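THE LID OF THE BOX: NOTES FOR THE EVENING TALK

Speaking copy. Slow down. You have the whole slot and you always finish early and then stand there.

Opening

Good evening. Thank the library. Thank whoever put the chairs out, and mention that there are more of them than last year, which I am choosing to read as confidence in me.

I was asked to talk about decluttering. I said no, because I don't do it. I own too many things and I like most of them. What I offered instead was a talk about the small stuff people take off their bodies at night and put down next to the bed: the ring, the watch, the hair tie, the thing that was holding the hair tie. I have been thinking about this for eleven years and have been paid for it in perhaps two of them.

(Pause here. If they laugh, good. If they don't, carry on as though it was information.)

Start with the question. Where did you put your ring last night? Don't ask for hands. People at the Narach talk got competitive, and a man near the front described his nightstand for so long that I had to skip the section on hooks. There is still a section on hooks.

The landing zone

My term, and I'm not proud of it. Every bedroom has a landing zone. You don't choose it. It is wherever your hand happens to be when you decide you are done with the day. For some people it's the windowsill. For my sister it's the inside of a shoe. You can buy a very nice jewelry box and stand it on the far side of the room, and your hand will ignore it for the rest of your life, because your hand is tired and the box has a lid.

Story of the Randen box goes here. Keep it short this time.

I bought a Randen jewelry box one December. It had 13 compartments, a drawer for necklaces, a mirror inside the top, and a small key. I spent a whole afternoon filling it. I labeled things in my head: this one's for earrings, this one's for rings I wear, this one's for rings I have opinions about. By the following week everything I used was back on the nightstand, and everything I never wore was safe behind a lock. I had built a small, expensive museum of earrings I don't like.

The key is now in a compartment inside the box. The box is locked. We'll come back to that in the questions, because someone always does.

What people use instead

They use lids. I cannot stress this enough. Shoebox lids, cookie tin lids, the lid off a box of stationery, the top of whatever the last present came in. A lid turned upside down is a tray with a short wall, and a short wall is all a ring requires. It costs nothing, it was already in the room, and you feel no guilt about it because it was on its way to the recycling.

(Hold up the Rowbotham saucer for contrast. Do not drop it. You dropped it at Hirkar.)

The saucer is what you're supposed to use. It's a proper ring dish, made by Rowbotham, and it looks lovely in a shop window. It holds one ring and a feeling of inadequacy. Put a necklace in it and most of the necklace leaves again over the side. Anything with a clasp slides to the middle and sits on top of everything else, and by the weekend you have a small pile with a saucer under it.

A lid is flat. Flat is the whole trick. Things lie next to each other and you can see them.

Slide up now. Leave it up through the next part and let them look while you drink some water.

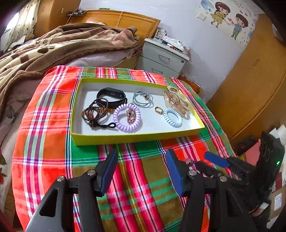

Flat's fine until the cat gets up there, said Hadi Mansour when I tried this section out on him, and then you're on your knees with a flashlight looking for an earring back. He keeps his own things in a mug. He says a mug is a lid with ambition, and that he has not lost a cufflink since he started. He has also not found one without tipping the whole mug out onto the bed, which I pointed out, and he said that was the price of security.

I include his view for balance. I don't share it. A mug is a well. You drop your day down it and in the morning you have to fish.

Back to the slide. I like this one for the mix. There's a ring, and a beaded necklace with some big amber-colored beads in it, and a fine rose-gold bracelet, and so far that's a jewelry box. Then there's a fitness tracker and a coil of gray cable. I get asked at every talk whether electronics belong in with the jewelry. I used to say no, very firmly, with a slide. I've given up. The tracker comes off the same wrist as the bracelet. It's tired too.

Cables, though, deserve a word, because a cable in a tray is a hunter. It will reach for a chain in the night. I don't know how and I've stopped asking. If you must have one in there, coil it, as somebody has here, and keep your finest chain at the other end. The bracelet on the slide has been given a hair tie to lie across, a nice fat spiral one in lavender, and I have started doing this at home. The chain stays up on the coils where you can pick it off with one finger. I had been scraping mine off the bottom of a dish with a fingernail like someone trying to lift a sticker.

Hair ties, a short digression

Two minutes, no more. Last time it was nine.

Hair ties are the only item in this talk that you buy in quantity and own in the singular. Nobody at any talk has ever been able to explain where they go. The coiled kind, the ones like an old telephone cord, do a little better, and I think it's because they're too bulky to get under anything. The flat black ones are gone before you've opened the packet. If you keep one thing in your tray that isn't valuable, make it the hair tie, because it's the one you'll be swearing about at ten to eight.

Claw clips are a different matter. A claw clip has teeth and should be treated as livestock. Give it a corner. Left in the middle it will close on whatever is closest, and then you have to separate a clip from a necklace before coffee.

How to lay out a tray

Go slowly through this part, some people write it down.

Choose the lid. Shallow, with straight sides, and pale on the inside. I cannot find a gold ring on brown cardboard without my glasses, and I take my glasses off at the same time as the ring. White is best.

Put it where your hand already goes. If the landing zone is the top of a stool with a cloth over it, fine. If it's the floor, raise the floor. I mean put a box there.

Necklaces along one side, stretched out a bit if there's room. Beads are forgiving, and a string of beads can be dropped in more or less any shape and will come out again. Thin chain isn't forgiving at all. Fasten the clasp before you put it down. A fastened chain has no ends, and it's the ends that go looking for trouble.

Rings wherever you like, so long as there's white around them. You want to be able to find it by looking, without stirring.

Anything you haven't picked up in a month goes somewhere else. I suggest a locked box with 13 compartments. I know of one.

The hooks section

(If short on time, cut. If the man from Narach is here, cut.)

Hooks are for people who stand up straight at bedtime. They're excellent for long necklaces and they look very well in photographs. I had a row of them for a while on the back of the closet door, and every time the door opened the whole lot swung out and applauded. I took them down. That's the hooks section.

The number

Somebody will want a number, so have one. I once added up what I'd spent on storage for small things: the boxes, the stands, the little ceramic hand with its fingers in the air, the hooks, the velvet roll for traveling that I have traveled with once. It came to $1,915. I checked it, hoping. The jewelry itself, apart from my grandmother's ring, would not have fetched half that, and my grandmother's ring spent all those years in the top of a chocolate box.

Let that sit for a second. Drink water.

She had the lid on a chair by the bed. The chair had a scarf over it, for the wood she said, though the chair was already in a terrible state. Ring, watch, hairpins, and a cough drop, every night. She never lost any of it. When I asked her once whether she'd like a proper box she said she had a proper box, the chocolates came in it.

Questions

Likely ones, with answers.

Does it gather dust? Yes. Tip it out, wipe it, put it back. You can't do that with velvet.

What about guests, or children? Put the good ring somewhere else while they're in the house. I'm not a security consultant.

Isn't it a bit untidy? It's a lid with your things in it. If the bed behind it isn't made, the lid won't be what people notice.

Can the key be got out of the Randen box? I've written to them. They sent a catalog.

Hand back the clicker. Take the saucer home this time, it's on the windowsill.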